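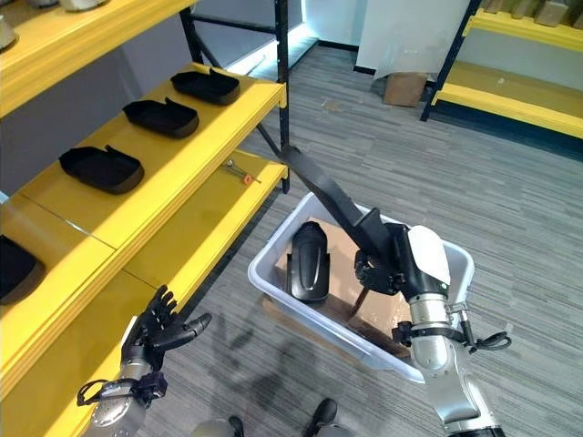

黄色い棚に置かれた黒い靴底

Zedden、OdusdaleサーバーをBolitzに統合へ　3月のメンテナンスで実施

2月1日（日）

印刷する ｜ メールで送る

オンラインRPG「Zedden」を運営するMorikawaは、ゲーム内のサーバー「Odusdale」を「Bolitz」に統合すると発表しました。作業は3月の定期メンテナンスに合わせて行われます。統合後のサーバー名はBolitzのままで、Odusdaleという名前はサーバー選択の画面からなくなります。

発表によりますと、Odusdaleでは夜の遅い時間に、ダンジョンの参加者がなかなか集まらない状態が続いていました。特に盾役と回復役が足りず、自動マッチングの待ち時間が長いという意見が、公式フォーラムに多く寄せられていたということです。昨年の秋には二つのサーバーで共通のマッチングが試験的に導入されましたが、ギルドの仲間としか入れない大規模ダンジョンは対象ではありませんでした。

キャラクターのレベル、装備、所持金、倉庫の中身は、すべてそのまま移ります。移動のための申請は必要ありません。上限のレベル99に達したキャラクターが持っている「熟練ポイント」も引き継がれます。フレンドの一覧も残りますが、ブロックの一覧は一度空になりますので、必要な方はもう一度登録しなければなりません。

取引所に出品中のアイテムは、メンテナンスの開始時に出品が取り消され、ゲーム内のメールで出品者に戻ります。手数料も全額が返されます。メールの保存期間は通常と同じですから、しばらくログインしない予定の方は、先に出品を自分で取り下げておくほうが安全だと運営は案内しています。

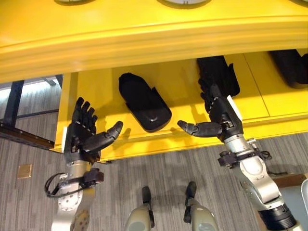

名前の重複について

統合で最も問題になりやすいのは、キャラクターとギルドの名前です。Morikawaの調査では、二つのサーバーで同じ名前を使っているキャラクターが341組、同じ名前のギルドが3組見つかりました。

キャラクターの場合は、過去1年のログイン日数が多いほうが名前をそのまま使うことができます。もう一方には、名前の後ろに仮の記号がつき、無料の改名券が1枚配られます。改名券に使用期限はありません。ギルドの場合は、設立の日が早いほうが優先されます。対象になるギルドのマスターには、すでに個別のお知らせが届いているそうです。

この基準については、フォーラムで意見が分かれています。「作成日で決めるべきだ」という書き込みもあれば、「何年も遊んでいない人に名前を取られるよりは良い」という声もありました。運営は、基準を変える予定は今のところないと答えています。

ハウジングの土地は抽選に

Odusdaleで家を持っているプレイヤーは257世帯です。Bolitzの住宅街には十分な空きがないため、新しい区画が追加され、場所は抽選で決まります。家の大きさは今と同じものが保証されます。家具と庭の飾りは自動で倉庫に入り、この分は倉庫の容量に数えられません。

海沿いの区画は数が少ないので、希望しても当たらない可能性があります。抽選に外れた場合でも、土地の代金の差額はゲーム内の通貨で戻ります。希望の区画は、役場の受付で第三希望まで登録できます。登録をしなかった場合は、空いている区画が自動で割り当てられます。

Odusdaleだけで行われていた釣り大会は、統合のあともBolitzで続けられます。これまでの大会の記録は、港の掲示板で読むことができるようになる予定です。メンテナンスの詳しい時間は、決まり次第、公式サイトに掲載されます。

印刷する ｜ メールで送る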